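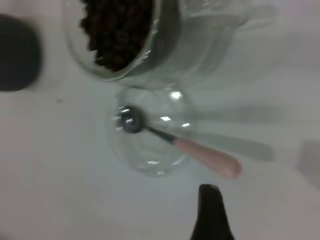 **Vendredi 17 septembre 2021**, cahier torréfaction, suite des essais de dégazage (lot Lovden, lavé, torréfaction moyenne)

Rappel du protocole de juillet : pesée à la sortie du refroidisseur, mise en sachet à valve, repesée à 24 h puis au jour 5. Perte de masse attribuée au CO2 seul, ce qui reste discutable pour les premières heures (l'humidité joue aussi).

Prise d'essai : 500 g par sachet. Balance Karagiannis, tarée avant chaque série. Ryszard Górecki signale une dérive du zéro quand la porte du local est ouverte. À vérifier avec la masse étalon, porte ouverte puis fermée.

Observations :

- sachets valve Tesell : gonflement net le premier jour, retombé ensuite ;
- sachets valve Rirnirine : gonflement moindre, mais deux soudures douteuses. Mesures écartées ;
- témoin en récipient ouvert : perte plus rapide, odeur nettement plus plate au jour 5.

La courbe du témoin ne suit pas une exponentielle simple. Un modèle à deux constantes de temps passe mieux, sans que le nombre de points permette de trancher. Il manque des pesées entre la sortie du refroidisseur et 24 h.

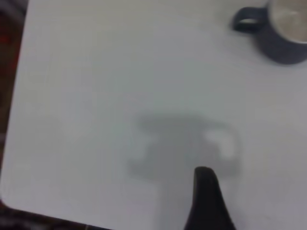
Mouture : pour l'essai sur café moulu, la perte est trop rapide pour notre cadence de pesée. Pornthip Limsakul propose d'enregistrer la balance en continu par le port série. D'accord sur le principe, il faut un câble et un script qui horodate. Garder le même réglage de meule que pour les extractions, sinon la comparaison n'a pas de sens.

Extraction : au jour 5, écoulement plus régulier que la veille à dose égale. Moins de mousse. Pas de mesure de TDS, réfractomètre en étalonnage.

À faire :

1. refaire la série Rirnirine avec la soudeuse réglée un cran plus haut ;
2. ajouter des pesées rapprochées le premier jour ;
3. reporter les masses de juillet dans le même tableur (colonnes inversées dans l'ancien fichier, attention) ;
4. demander à Lovden l'humidité du vert à réception.

Commande de sachets : le fournisseur ne livre que par carton de 2 000. Question laissée ouverte jusqu'au résultat du point 1.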